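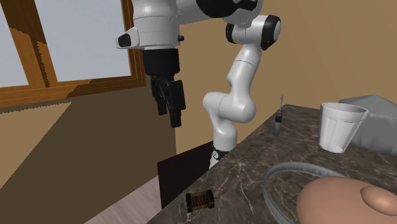
4.2 Where the Cutlery Lives

Figure 3. Countertop with a dark marbled surface against a tan wall.

Every household in the Laneck sample had a system for its kitchen drawers, and every household described the system as obvious. The trouble starts when two people who share a kitchen are interviewed in separate rooms. We asked both adults in 30 households where a visitor should look for the potato peeler. In 13 of them the answers named different drawers, and in 4 each adult told us, unprompted, that the other one "always puts it back wrong."

Grabowska and Wysocka call this kind of knowledge "settled," meaning that it has stopped being discussed. Our interviews suggest a slightly ruder word. One respondent, a retired surveyor, drew us a plan of his kitchen with every drawer labeled. His wife, shown the plan, asked whose house it was.

Counter space was argued over in much the same way. Dark stone or stone-look surfaces, of the general sort in Figure 3, were widely admired by the people who had picked them and widely resented by the people who wiped them. Crumbs were the usual complaint on pale counters and water marks on dark ones, so we cannot recommend a color. Respondents over 60 were the most likely to keep a counter clear on principle and the least likely to say what the principle was.

Guests proved a useful test. When Szewczyk stayed behind to help with the dishes in February, he was corrected on the placement of a colander in three homes, twice by someone who then put it somewhere else. We take this as weak evidence that drawer rules are made up at the moment they are broken. The coding scheme in Section 3 has no category for it, and Mohammed's proposal to add one ("retroactive law") was voted down by the other authors, a decision we return to in Section 5.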